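Print this page | E-mail this article
March — Marisa Pellegrini, Coklow

3. Sorting behavior and the "no home" pile

3.1 What people do with small things

Most writing on household clutter looks at the big stuff. Furniture, clothes, boxes in the garage. We were after the small end. Things that fit in one hand and turn up in kitchen drawers, coat pockets, the bowl by the front door. Households in the Coklow sample (n = 100) kept a written log for 4 weeks and put down every small item they moved from one spot to another without using it. Total after cleaning the logs: 654 entries.

We split entries by whether the person could name a home for the item. A home is just the place it goes back to. Batteries mostly had one. Keys always. Toys, snacks and packaging did badly, and they did worst when they were found together. Our reading is that a mixed pile gets treated as a single thing. People move the pile. They don't open it up.

Mixed-pile entries in the log are coded as M.
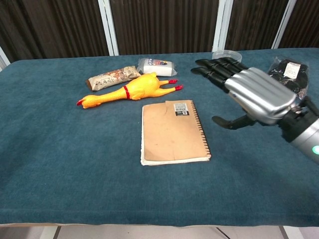 Figure 3. Small items of mixed type on a cloth-covered table, including a rubber chicken and a snack packet.

Food next to a toy is the clearest case of an M entry. Either one alone is easy. The snack goes to the cupboard, the toy to the toy bin. Put them side by side and the log shows them traveling together, often to a shelf or the top of the fridge, where they stay. One parent in Torell wrote "moved it all again" on three pages running. We coded these as repeat moves and kept them seperate from the first move.

3.2 Repeat moves

Repeat moves were the suprise. We expected a few. In 32 households the same pile was moved at least once a week for the whole period, and in most of those the reason given was a meal. Table needed, pile goes. Meal over, pile comes back. Yilma (the earlier drawer study) reports something close to this for paper mail but had no toys in the sample, so a direct match isn't possible.

Time of day matters too. Late afternoon is the peak — before dinner, school bags just dropped. Mornings are quiet.

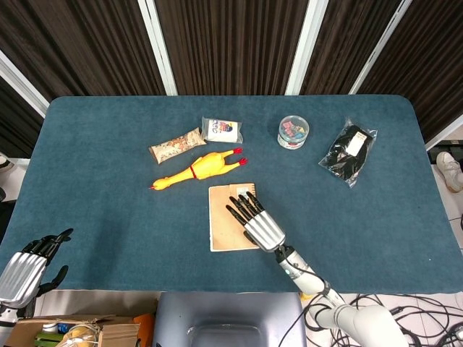 Evening moves are fewer but go further, up the stairs or into another room, and these are the ones where an item finally gets a home. We think this is about having free hands and nobody waiting to eat. Can't test it with the logs as they stand. Lustska households were asked to add a line on who else was in the room, but only part of the group did it and the answers are thin.

3.3 Limits

Self-report, obviously. People forget to log. Some logged in bulk on the last evening, you can tell from the pen. Single-person homes are too few to say much about. And "home" was left to the household to define, so a junk drawer counts if they said it counts. A stricter rule would cut the number of homed items by over a third in the kitchen group, going by a quick recode. Full recode still to do.

Contact: Marisa Pellegrini | Copyright the author | Back to top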